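Pladstead students take their sandwich-making project to the Pumley open day

For release June 1, 2023

Hello from the Pladstead robotics club! I'm Maëlle Wong, I run the club's evening sessions, and I've been handed the job of telling everyone what we've been up to, so please bear with me if this sounds more like a letter than a proper press release.

The short version is that our students have spent the spring teaching a robot to help in a kitchen, and we'd love you to come and meet them at the Pumley open day later in June. Entry is free, there will be tea, and the club's table is in the main hall, just past the cloakroom.

The longer version starts with Thitima Nilsuwan, who joined last autumn to build line-following cars and got bored of them by half-term (her words!). She wanted to do something with food. Niilo Rantala wanted to do something with hand-held grippers, which you carry about and work yourself while a camera records what you're doing, so that a robot can learn from it afterwards. They put the two ideas together over a bag of crisps and that was more or less our year sorted.

The project is called Omov. I've asked four times what it stands for and had four different answers, so I'm leaving it at that.

What the students do is pick a small kitchen job, say moving a slice of bread or picking up a bottle, and then do it over and over with the gripper in hand. Each go is saved as one recording. They set themselves a target of 1,000 by Easter, which I thought was mad, and by the end of May they had 1,946. A fair few of those are no good, mind you. Orathai Nuchit has been through the lot and thrown out anything where the bread was dropped or somebody started talking to a friend halfway through and forgot what they were doing.

"My first 100 were terrible," Orathai says. "I kept squeezing too hard. You have to slow right down and then it feels like using chopsticks."

The money side matters too, so let me get that in. Suksawat, the family bakery on the high street, gave us £500 at the start of the year and has kept us in day-old bread ever since. That paid for printed parts, spare cables and soft pads for the gripper fingers, which wear out quicker than you'd think. Thank you, all of you, and thank you as well for the buns.
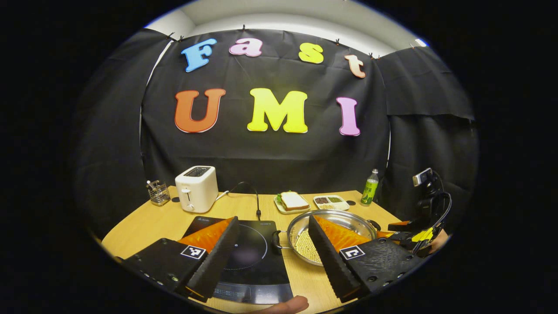
Cooking is harder than it looks when your hand is two stiff fingers, and the students chose it for exactly that. A cup is easy enough. Anything soft is a pain, and so is anything with a lid. They argued for ages over what belonged on the table and what would only get in the way, and I think they've ended up with a good spread: the toaster, the induction cooktop and its steel pan, the little tray of seasonings, and a lettuce sandwich on a plate, which is the bit visitors always ask about. The pads on the fingers are orange, so you can see nicely where they meet whatever is being picked up.

At the open day you'll be able to have a go with a gripper yourself, with one of the students next to you to show you how to hold it. Children are very welcome (they tend to be better at it than the grown-ups). Ketsara Saengthong will also give a short talk on how the recordings get turned into something a robot can use, and she has promised me no equations.

We have places for new members from September too, and you don't need to have built anything before. Come and find me at the table, or leave your name at the front desk at Pladstead and I'll get back to you.

Contact for press and visitors: Maëlle Wong, Pladstead robotics club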